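Gonevia Users Board > Events and Visits > Nekell open day, simulation demo

Started by tallow_pete
Nov 6, 2018

tallow_pete wrote:
I went to the open day at Nekell and said I'd post something for people who couldn't make it. Registration said 700 people signed up. It didn't feel that crowded, but the parking lot was full and I had to leave the car by the Ruggiero warehouse and walk back.

Most of the ground floor was the usual. Conveyors, a palletizer, two booths selling safety fencing. I spent most of my time upstairs at the Ivness session, which was a simulation demo. One arm, one table, a marker and a pen cup, all of it rendered. Morena Cocco ran it and took questions the whole way through, so it went well past the slot it had in the program.

The task is to get the marker into the cup. They showed it on a big screen with several camera views you could switch between, and she passed out stills afterward to anybody who left an email address. I'm posting three of them.

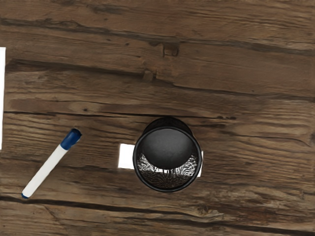
Overhead view with the marker still on the table. The cup is standing on a white card.

She spent a good ten minutes on the table alone. The wood has cracks and old holes in it, and she said they chose it for that. A plain gray surface is too easy for the vision side, and then you move to a real bench and everything that worked stops working. I thought that part was worth the drive.

Ask if you want more detail. I took notes but my handwriting is bad.

gridley wrote:
Thanks for writing it up. Was there any real hardware in the Ivness room, or was it all on the screen?

tallow_pete wrote:
All on the screen in that room. There were real arms downstairs, but they were running other jobs.

gridley wrote:
Then I'm not sorry I skipped it. I've been to 4 of these open days now and every year there's more video and less machine. If I take a day off work I want to hear a gearbox. I can watch a rendered marker at home.

moss_harbor wrote:
I was there too, in the row behind the pillar. I don't agree with gridley. Downstairs you could watch a palletizer lift the same box all afternoon and you couldn't ask it to do anything else. Upstairs somebody asked what happens when the cup is moved, and she moved the cup and ran it again. You can't do that with a real cell and a crowd standing next to it.

gridley wrote:
You can if the cell is set up right. We move parts on ours all day long.

moss_harbor wrote:
With 30 visitors leaning on the fence?

gridley wrote:
OK, no.

tallow_pete wrote:
On the moving cup question, here are my notes as far as I can read them. They run the task in batches of 19 and change something small between batches, like where the cup stands or how the marker is turned. She wouldn't give a success rate. Two people asked and she said both times that the number depends on how you count a marker that goes in and tips the cup over.

The part that helped me most was the room view. From overhead you have no idea how tall anything is or how the arm sits relative to the table. Once she switched cameras it made a lot more sense. 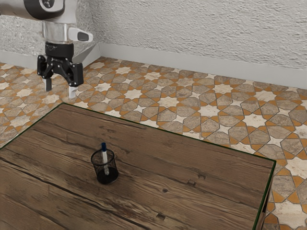 I asked about the gripper, because we run a parallel jaw at work that looks a lot like that one and ours is bad with round parts. A barrel wants to roll when the first finger touches it. She said the contact settings took longer than everything else in the project together, and that they went through 2 complete rebuilds before it stopped looking wrong. The first rebuild was in March. The problem was friction at the fingertips, and they ended up measuring a real pad to get a value they trusted.

She also said the lighting is changed between batches, and the floor and walls. Somebody up front asked why you'd bother with a floor like that one, all the patterned tile. Her answer was that the camera sees it whether you care about it or not.

benchrow wrote:
Did she say what simulator it is? And does it talk to the Gonevia controller? That's the only thing I care about, our shop isn't changing controllers again.

tallow_pete wrote:
She said a Gonevia link is planned. No date. On the simulator she said in-house, and when the guy next to me pushed on it she said in-house with some purchased parts.

benchrow wrote:
Planned. They said planned last year too.

moss_harbor wrote:
To be fair, last year it was a different person saying it.

kestrelworks wrote:
I teach at a community college and this is the kind of thing I'd like for my second-year group. We have one arm for the whole class and students wait most of the period for their turn. If they could do the first passes on a screen and only go to the arm when the program is sane, I'd be happy. Any word on price or an education license?

tallow_pete wrote:
No price. There was a sign-up sheet for schools on the table by the door. Write to them through the Nekell events page and they'll pass it along, that's what the woman at the desk told me.

kestrelworks wrote:
Will do. Are the pictures you get from the cameras any good up close? My students would need to see what the fingers are doing.

tallow_pete wrote:
Depends which camera. There's a close view with the gripper at the bottom, and it takes some getting used to. Last one I have:

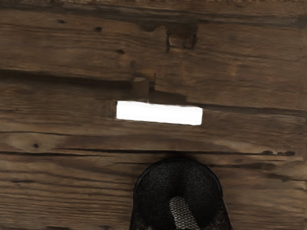
Close view, gripper at the bottom and the white block on the planks above it.

I'd want that one and the room view side by side. She had them one at a time and kept switching, and I lost track of which way was left more than once. I wrote that on the feedback form.

gridley wrote:
See, in that one I can't tell how far the gripper is off the wood. Put me next to a real arm and I know right away.

moss_harbor wrote:
You'd have the same trouble with any single camera, real or not. There's a shadow on the planks, that helps a little.

gridley wrote:
A little. I still say a student who learns on this will reach for the stop button late the first time something real goes sideways.

kestrelworks wrote:
That's a fair worry and I have it too. I'd still do the stop drill on the real arm in week one, before they touch any software.

gridley wrote:
Then I have less to complain about.

benchrow wrote:
Is the talk going to be posted anywhere?

tallow_pete wrote:
They had a recorder going at the back. If a link shows up in my mail I'll put it in this thread. I also have the handout from the safety fencing people if anyone wants it scanned – it's mostly part numbers.

benchrow wrote:
Yes please on the handout.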